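Trisville: Frequently Asked Questions

Last updated November 25, 2023

These are the questions viewers send us most often about Trisville, the weekday drama made by Grastira. If yours is not covered, use the contact form at the foot of the page.

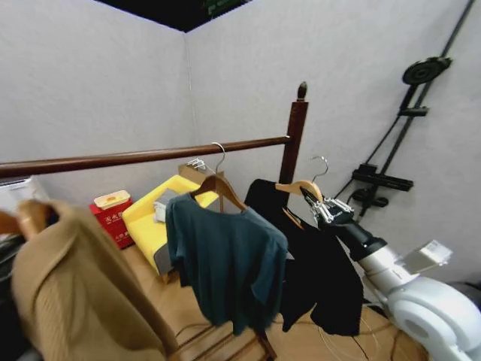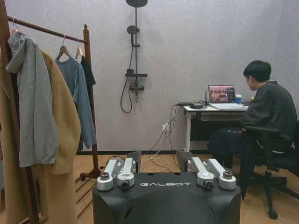 The clothes rack with its wooden hangers.

When is Trisville on?

New episodes go out Monday to Thursday at 7.30 pm. There is no Friday episode. The omnibus runs on Sunday morning and contains all four episodes from the week, with the recaps taken out.

Why did the show go off air in August?

Trisville takes a summer break every year. The last episode before the break is shown at the end of July and the first one after it goes out in September. Older episodes are repeated in the usual slot during the break.

How many episodes have been made?

674 up to the end of the current block. The count includes the two hour-long specials, which are numbered as single episodes. It does not include the web shorts.

Is the programme ending?

No. The current series has 174 episodes and the next one has been ordered at the same length. Reports that the show would finish at Christmas came from a change to the listings, where the festive week was marked "final episodes". This meant the final episodes of the year.

Where can I watch older episodes?

The most recent 131 episodes are free on the catch-up service. Anything older is on Atis, which needs a subscription. We do not run Atis and cannot help with passwords or payments. Please contact their help desk.

Why are some early episodes missing from Atis?

Four episodes from the first series use music that was cleared for broadcast only. They will be added once replacement music has been agreed. Episode 73 is available but has been re-edited for the same reason, so the wedding dance is shorter than it was on first showing.

Are there subtitles?

Yes, on all broadcast episodes and on everything on catch-up. Audio description is available from the start of the second series. Signed versions are shown overnight on Wednesdays.

Who is the Lytvynenko family? I started watching this year.

The Lytvynenkos own the bakery on Harbour Row and have been in the show from the first episode. The eldest son left in series two and is often mentioned but has not returned. A family tree is on the Characters page. It contains spoilers up to last week.

Is the town real?

No. The street scenes are filmed on an outdoor set and the harbour is a mixture of two locations on the coast. We do not give out the addresses because people live next to both of them.

Can I visit the set?

There are no public tours at present. We do not keep a waiting list. If open days come back they will be announced on the News page.

How do I become an extra?

All background work is booked through agencies. Photos and CVs sent to the production office are not kept and cannot be returned.

Can I send in a storyline?

Sorry, no. For legal reasons the writers cannot read ideas sent by viewers, and any we receive are deleted unread.

How do I get a signed cast card?

Send a stamped addressed envelope, at least A5, with the name of the character on the back. Allow six weeks. One card per envelope please.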